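Why Snacks Come in Wrappers
How food gets from the factory to the shelf, and how to set up a snack table

By Eoin Scanlon

Think about the last snack you ate that came from a store. You probably tore the wrapper open, ate what was inside and threw the wrapper away. It takes a few seconds. The wrapper had been doing its job for a lot longer than that, maybe for weeks.

What happens to food with no wrapper

Leave a slice of bread on a plate overnight. In the morning the top feels hard. Water has moved out of the bread and into the air, and the starch in the bread has changed too. Starch is the part of flour that makes bread filling. As it cools and sits, it gets firmer. Grown-ups call this going stale.

Now leave a potato chip on the same plate. In the morning it is soft and bendy. The chip is very dry, so water from the air moves into it. People call that stale as well, even though the opposite thing has happened.

A good wrapper slows down both. It keeps water in the bread and keeps water out of the chips. It also keeps off dust, flies and fingers.

Air can be a problem too. Air has oxygen in it, and oxygen changes the fats in food. A chip or a nut that has been open to the air for a long time starts to smell like old paint or crayons. The word for this is rancid. It tastes bad, and you will know it when you taste it.

Then there is mold. Mold grows from tiny specks called spores, which float in the air almost everywhere. When a spore lands on something damp, such as a soft roll, it can grow. A wrapper that is sealed soon after baking keeps most new spores away.

What wrappers are made of

Many snack wrappers are made of thin plastic called film. Some film is clear, so you can see the food. Some has a shiny layer of metal on the inside, and that layer is much thinner than a hair. Light can spoil the taste of some foods, and the metal layer blocks it. It helps keep air out too.

Clear wrappers have a different use. A shopper likes to look at a pastry before buying it. If it has swirls or a golden crust, the baker wants you to see that.

Some film has more than one layer. One layer keeps out water, another keeps out air, and another is easy to print on. The layers are pressed together so tightly that they feel like one sheet. This makes a strong wrapper, but it is hard to recycle, as the layers are difficult to pull apart again. Many towns ask you to put snack wrappers in the trash for this reason. Check the rules where you live.

How a roll gets wrapped

In May I visited a small bakery named Echeverría. They make soft sweet loaves, each one small enough for one person. They bake them in batches of 177.

The loaves come out of the oven too hot to wrap. A hot loaf gives off steam, and if you seal it in plastic right away, the steam turns into drops of water on the inside. The loaf gets soggy and mold grows more easily. So the loaves sit on wire racks until they are cool all the way through. Wire racks let air reach the bottom as well as the top.

After that they go along a moving belt to the wrapping machine. The film comes off a big roll like paper towels. The machine folds it into a long tube around the loaves. Hot metal bars press the tube shut in front of each loaf and behind it. The heat melts the film just enough to make it stick to itself. A blade cuts through the middle of each seal, and now every loaf has its own closed bag.

Look at the ends of a wrapped snack next time you have one. You may see a flat strip with little ridges pressed into it. That is the mark of the sealing bars. There is often another seam running down the back, where the sides of the film were joined to make the tube.

The baker told me she opens one bag out of each batch and checks the seals by hand. She squeezes it under water first. If bubbles come out, there is a leak.

Why chip bags are puffy

People like to say that chip bags are full of air. It is mostly a gas called nitrogen. Nitrogen makes up most of the air you are breathing right now, and it is safe. The machine at the factory blows nitrogen into the bag just before it is sealed, and this pushes out much of the oxygen.

The puffed-up bag is also a cushion. Chips break easily. Bags get stacked in boxes, and the boxes ride in trucks over bumps.

What about bottles?

A fizzy drink needs a tight container for another reason. The fizz is a gas called carbon dioxide, and it has been pushed into the drink under pressure. Pressure means it is squeezed in. As long as the cap is tight, the gas stays in the drink. When you twist the cap you hear a hiss, which is gas getting out from the top of the bottle. Bubbles then start to form all through the drink. Leave the cap off for a day and the drink will be flat.

Plastic soda bottles are round for a reason. The gas pushes out in every direction by the same amount. A round bottle can take that push evenly. A square bottle would bulge at the sides.

Yogurt and pudding cups

Small cups usually have a lid that is stuck on with heat, a bit like the seal on a bread bag. You peel it off and cannot put it back on tightly. Yogurt has to stay cold, so it is kept in the fridge until someone is ready to eat it. Some puddings can sit on a shelf and some cannot. The label tells you which kind you have.

Setting up a snack table

Stores think hard about where to put food. You can use the same ideas at home, for a birthday or a class party.

Put tall things at the back and low things at the front. If a bottle stands in front of a bag of chips, people may not see the chips. A stand with steps or tiers helps, as the back row is lifted up and can be seen over the front row.

Use a different holder for each kind of food. Baskets are good for rolls and wrapped pastries, which can lean on each other without falling. A wire rack with shelves is good for bags. Bottles do well in a stand with straight rows. 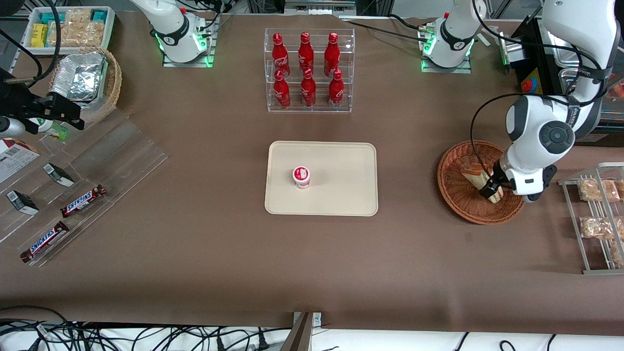 Leave a flat tray in the middle for the person who is choosing. They can set one thing down while they reach for another. A tray with a raised rim is best, since small cups slide and a rim will stop them at the edge.

Do not squash soft things. Lift a wrapped loaf by its sides, with just enough grip to hold it. If you press hard, the bread inside gets flat and may not puff back up. With chips, hold the bag near the top seal.

Leave some space between the holders. People need room to get a hand in and out of a basket without knocking over what is next to it.

Put the oldest food where it will be picked first. Stores do this all the time. When new bags arrive, the worker slides the older ones to the front and puts the new ones behind them. This is called rotating the stock, and it means less food gets thrown out.

Reading the date

Most packages have a date printed on them. It might be on the back, on the seal or around the neck of a bottle. "Best by" means the food should taste its best up to that day. It may still be fine after that, but it might be a little stale. If you are not sure, ask a grown-up before you eat it. Food that smells odd or has fuzzy spots should go in the trash, whatever the date says.

Try it yourself

You need three crackers, one small plastic bag that zips shut, a plate and a bowl of water.

1. Put one cracker in the bag. Push the air out and zip it.
2. Put one cracker on the plate.
3. Put the last cracker on the plate too, set the bowl of water next to it, and ask a grown-up for a large pot to turn upside down over that cracker and the bowl. Move the other cracker to a second plate so it stays out in the open room.
4. Wait one day.
5. Break each cracker in half and listen. Which one snaps the loudest? Which one bends?

Write down what you find. If you have time, try it again on a rainy day and see if the cracker in the open room turns out the same.

When Wanico Elementary tried this, 33 children took part, and 11 of them said they could not tell the cracker in the bag from a fresh one. The crackers from under the pot were soft enough to bend.

Words to know

Film: very thin plastic, sold in rolls.
Mold: a living thing that grows on damp food and looks fuzzy.
Nitrogen: a gas that makes up most of the air.
Oxygen: the gas in the air that we need to breathe. It also makes fats go bad.
Rancid: what we call fat or oil that has spoiled in the air.
Seal: a place where a package is closed tightly.
Stale: no longer fresh. It can mean too hard or too soft.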